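Finished it, and a word on what I'm reading next

So I finished The Kornilitz Ledger last night, at some hour I'm not going to admit to, and I've been walking around all morning with it stuck in my head. If you've been reading this blog for a while you know I'm a sucker for a thriller with paperwork in it. Give me a locked safe, a forged signature and a person with glasses who notices the wrong date on an invoice, and I'm happy for the whole weekend.

This one came to me from my sister, who got it from the swap shelf at her dentist's office (best swap shelf in town, by the way, nobody else's comes close). The cover is terrible. It has a man running away from us down a wet street, and there is no running man in this book! There's hardly a street. Most of it happens in a records basement and on a ferry.

The setup: Giorgia Bassi is a translator who takes a job at Trandlow, a shipping company that has just bought out a much smaller rival. Her work is dull, she says so herself on page one, and she likes it that way. She's given a stack of old cargo ledgers to put into English for the lawyers. In the eighth chapter (which is a long time to wait, more on this below) she finds the same crate listed on two different ships on the same night. One of the ships went down. From there it all starts to slide, and by the time her boss, Arellano, turns up at her apartment with a bag of groceries and a very friendly smile, I had my feet up under me on the couch.

Let me do the good stuff first.

Giorgia is wonderful. She's fussy and proud and she holds a grudge like my grandmother did. She never suddenly learns to fight. There's one scene where somebody grabs her on the ferry stairs and what she does is sit down, hard, with her full weight, and it's so clumsy and so right that I read it out loud to my husband. He was asleep. I read it to him again at breakfast.

I also loved the translating. The author clearly knows what it's like to spend a whole afternoon on one word. There's a term in the ledgers that could mean "sealed" or could mean "settled," and the whole middle of the book hangs on which one it is. I can't remember the last time I was that nervous about a verb! The lawyers want one answer and Arellano wants the other, and Giorgia keeps going back down to the basement to look at the handwriting again.

And Arellano himself, what a villain. He's so polite. He remembers everyone's kids' names. You keep hoping you're wrong about him, and I'm not telling you whether you are.

Now the grumbles. Eight chapters before the crate is a lot. I counted 119 pages in my copy, and I know plenty of people who would have put it down by then. There's a whole section about the company picnic that I think was supposed to be funny, and a cousin who arrives, borrows Giorgia's car, and is never mentioned again. Where did the car go? She takes a taxi for the rest of the book. I actually flipped back to see if I'd missed a page.

The romance didn't do much for me either. Ravo, the harbor pilot, is handsome and sad and stands at a lot of windows. He gets some lovely lines about the tides, and then he gets 40 more pages of standing at windows. I'd have traded him for one more scene with the old woman who runs the records basement and refuses to lend anybody a pencil. I want a whole series about her. I'd preorder it.

The ending I'm still arguing with myself about. Without spoiling it: there's a choice, and Giorgia makes the one I wouldn't have made, and then the last chapter jumps ahead to the next June and you have to work out for yourself what it cost her. My first reaction was to be annoyed. My second, in the shower this morning, was that the bit with the raincoat in the last few pages tells you everything and I'd read right past it. So go slow at the end. I went too fast, it was late and I wanted to know.

Would I recommend it? Yes, if you like your suspense on the quiet side and you can forgive a slow start. If you need a body by page 15, this will drive you up the wall. It would be a great vacation book for somewhere with bad weather. I'd keep it away from book clubs that hate each other, though, because that ending will start a fight.

Oh, and a few of you asked in the comments whether the ledger pages printed between the chapters are worth reading or if you can skip them. Read them! I skipped the first three and had to go back. They're short, and one of them has a crossed-out line that matters a great deal later.

A white knit hat and a wire rack, before I get to the reading pile. 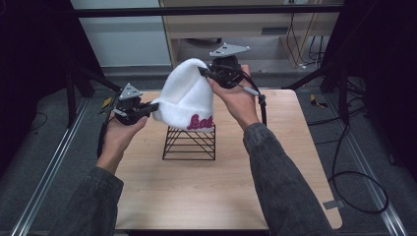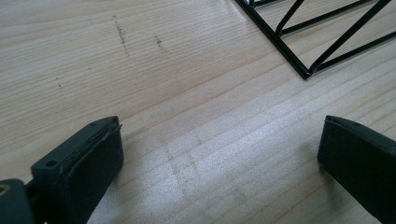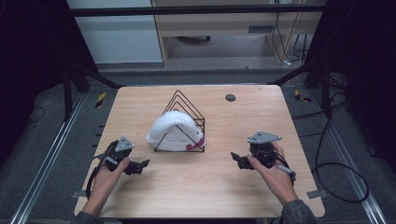
What's next on the pile

I have two more from the same swap shelf. One is a courtroom story set in a ski town, and my sister says the judge did it, which she told me before I'd even opened it, so thank you very much. The other is an old spy novel with somebody's grocery list still tucked inside (eggs, string, lamp oil, and then a word I can't read that might be "ham"). I'm going with the spy novel first, mostly for the list.

If you've read The Kornilitz Ledger, come and tell me what you made of the raincoat. Put a spoiler warning at the top of your comment, please, my mother reads these and she's only on chapter four.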